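Where do small things go when you only have one cabinet?
Dotelach Home Help > Small rooms

Niall Rankin
I sort and fold on the floor by the window, on a woven rattan mat. Clothes, a bag and my phone all end up down there together, and the little stuff lives in a clear plastic organizer on a white cabinet. It's full. I have $28 to spend and can't drill into the walls. What should I change first?

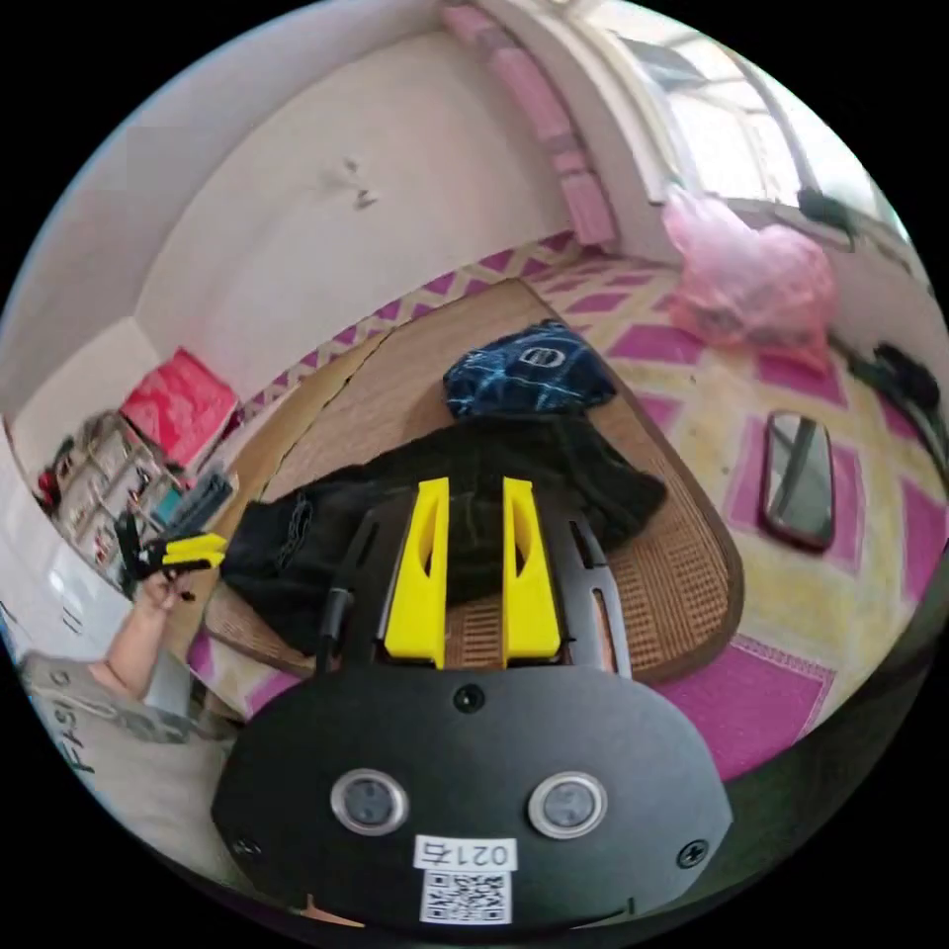
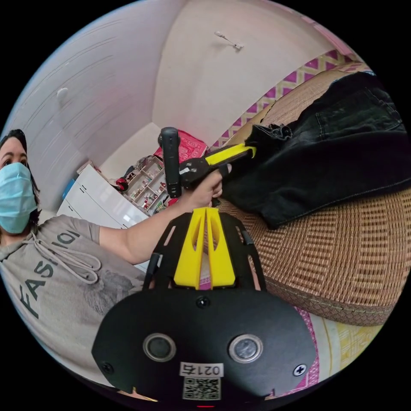
2 replies

Ifeanyi Oyewole
Start with the organizer. Take everything out and put back only what you use every week. The rest can go in a lidded box inside the cabinet. Keep the mat for folding only – phone and bags get their own hook or basket by the door. An over-door rack needs no drilling. Mine is 63 inches tall and cost $23.
Fold dark clothes as soon as you pick them up. If they land in a heap they stay in a heap.

Skilcombe427
get a second organizer the same size and stack it. check the bottom one can take the weight first. also dont leave plastic bags sitting by the window, mine went brittle in the sun and fell to bits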